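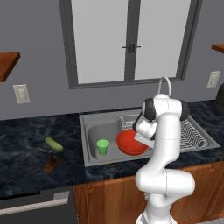 Can a robot arm do the dishes in an ordinary kitchen yet?

Parts of the job, at a slow pace, with someone nearby. Moving plates and cups from a sink to a rack is within reach for a single arm that has been set up for that kitchen. Scrubbing a burnt pan is not, and neither is walking away for the evening and expecting a clean sink.

Joltano Counter Arm
Sold and supported by Patier

The Joltano is a one-arm kitchen unit for homes, small cafes and staff break rooms. It mounts at the front of a counter or on a floor post and works within the reach of one sink. It is sold with a two-finger gripper, a control box, a stop button on a long cord, and the Grultach task software.

This page lists what it can do today, what it can do with help, and what it can't do. Please read all of it before you order. Most of our returns come from buyers who expected something from the third list.

What it does now

Picks up plates, saucers and shallow bowls by the rim and sets them in a rack.
Picks up upright cups and tumblers without handles.
Moves packaged goods and firm vegetables from one part of the counter to another.
Wipes a flat counter with the pad tool (sold separately).
Sorts small parts into open bins on a workbench.

What it does with help

Stacked plates. The arm can separate two plates if the rims are offset. If they are nested tight, it stops and asks for a person.
Glassware. Clear glass is hard for the vision system to place. Results are better in even daylight and worse under a single bright lamp.
Cups lying on their sides. The arm will try to stand the cup up first. It may give up after a few attempts and move to the next item.
Loading a dishwasher. The arm can place items on a lower rack that has already been pulled out. It does not open the door or pull the rack.

What it does not do

Scrub. The gripper can hold a brush, but the arm has no good way to judge whether a surface is clean.
Handle knives or broken glass. Take these out of the sink before starting a task.
Find things under suds or cloudy water. Drain the basin first.
Lift cast iron.
Work around children or pets. The arm slows down when it meets resistance, but it should not be run with either in the room.

Simulation before delivery

Every order includes a simulated version of your kitchen. You send us the counter and sink measurements, plus photos of the rack and the dishes you use most. We build the layout in Grultach and run the sink-to-rack task 500 times with the dishes in different positions. You receive a short report that shows where the arm gets stuck and which items it drops.

A good score in simulation is a starting point. Simulated plates don't carry grease, and simulated racks don't slide when they are bumped. Expect the first week at home to go worse than the report — the settings for grip force and approach height usually need changing once the arm meets real dishes.

Mỹ Sầm runs setup for Patier and writes most of the reports. Her advice to new owners is to start with plates only and leave cups for the second week. A plate lying flat gives the gripper one clear edge to look for. A cup next to a plate leaves less room for the fingers, and the arm has to choose which one to move first.

Placement

The base needs a solid surface and a clear path for the elbow, which swings outward as the arm bends over the sink. Tall faucets are the most common problem. A gooseneck faucet can stay in place, but it has to be marked in the software as a fixed object, and it should be left in the same position each time. If the faucet swivels, lock it or turn it to one side before starting.

Allow 30 inches of clear height above the counter. Wall shelves next to the sink are fine if they sit outside the reach area shown in your report. Cabinet doors under the sink may be blocked by a floor post, so check that you can still get to the shutoff valves.

Shop and workbench use

The same arm can be ordered with the bench plate for light shop work. Phùng, a repair shop for small appliances, has used one since April to sort screws, knobs and gaskets into bins. Định Phí, who manages the bench there, reports that it does well with parts that arrive spread out on a tray and poorly with parts that arrive in a heap. The shop now spreads the tray by hand before each run. It does not save time on small batches. On longer ones it frees a person for other work.

We do not recommend the arm for assembly, for tightening fasteners, or for anything near a running machine.

Care

Wipe the fingers after each use with a damp cloth. Do not put them in a dishwasher. The wrist is sealed against splashes but must not go under water. Check the finger pads once a month and replace them when the surface looks smooth. Replacement pads come in packs of 5.

Ordering

The kitchen and bench versions have the same lead time. We schedule delivery after you approve the simulation report, and you can cancel at that stage for a full refund of the arm. The simulation fee is not refunded.

Installation takes one visit. A second visit for adjustment is included and should be booked after the first week of use.

Task lists on this page last checked 27/08/2025.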